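Forums > Working Life > Automation at Work > Garment hanging at our site, what changed for us

rackside_ana
We do garment care at Whitcombe, and since September two robot arms do part of the hanging. I write because other people here asked how it is for the staff.

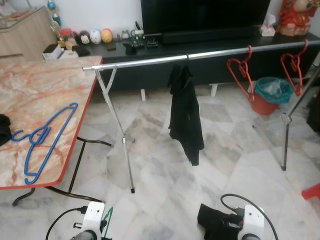

My own day is different now. Before, I hung 600 pieces in a long shift and my shoulders hurt at night. Now I mostly stay near the rack, and I take over the difficult pieces.

Todor Tomić
Same system at Ketent. I do not agree that it is easier. Hanging was boring but I could talk with my colleague. Now I watch - and watching makes me more tired.

rackside_ana
That is fair. But you can ask to change places every 2 hours, we got this on paper.

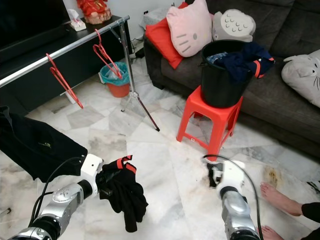 Black garment in the left gripper, more clothes waiting in the bucket.

fold_or_hang
Who gets the blame when the count is low? At Luron the target went up to 1,072 and the people stayed 64. Management calls it "support". I call it more work.

rackside_ana
Our target did not change yet. If it does, I will write it here. Todor, for the watching, these helped me:

1. Keep the spare hangers on the table, flat, and always at the same side.

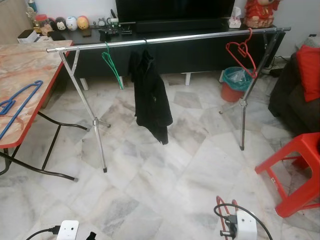
2. Agree with the next person who stops the arms, before the shift starts.

Todor Tomić
Number 2 we do not have. I will ask on Saturday.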